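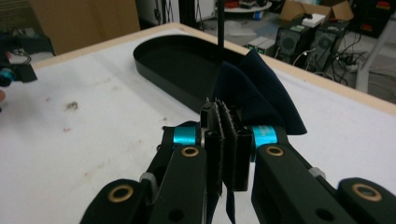
## Progress report: cloth-handling grippers, July

Prepared for Vollik by the Stano workshop, Clelholm

### Summary

The hand-held gripper is back in use on the cloth work after a rebuild of the finger pads and a check of the linkages. Recording resumed in the second week of the month. The session count stands at 2316 against the planned total, and we expect to make up the lost time in August.

### Finger pads

The lining on the facing surfaces of the pads remains our main wear item. Its edges have gone rough and the fibers are fraying, with small points standing up at the top of the pads. The grip on folded navy cloth is still good enough to work with. We are concerned that loose fibers will catch on finer weaves, so no knits are being handled until the lining is replaced.

We tried three lining materials during the period. The softest held thin cloth well but wore out first. The hardest lasted longest and let single layers slip. We have settled on the middle grade and ordered enough from Orozco for 10 pairs of pads. The pads will be relined every 1000 grips, and the count will be written on the bench sheet at the end of each shift.

### Linkages and rings

The brass-colored rings in the arms and outer links were checked for play. One large ring was loose and was pressed back in with retaining compound. The light gray ties on the rear linkages stay on for now. They get replaced whenever the arms come off, and the tails are trimmed flush so they don't rub.

Closing alignment was reset with a feeler gauge at the tips and again at the base of the pads. The left pad had been meeting the right one slightly high.

### Work surface

The white table covering has picked up smudges and small reddish and tan marks. It will be changed before the next block of recording. Stained covering makes it harder to compare one session with another.

### Problems

- The first lining order came in the wrong thickness and was returned. This cost us four working days.
- We have no spare set of inner arms. If one cracks, the gripper is out of use until a new part is made.

### Next period

1. Reline both pads and repeat the slip test on single and double layers.
2. Replace the table covering.
3. Order one spare set of inner arms. The cost fits within the existing parts budget.
4. Start on knits once the slip test is passed.

We ask Vollik to confirm the parts order by the end of July so that the arms arrive before the knit work begins.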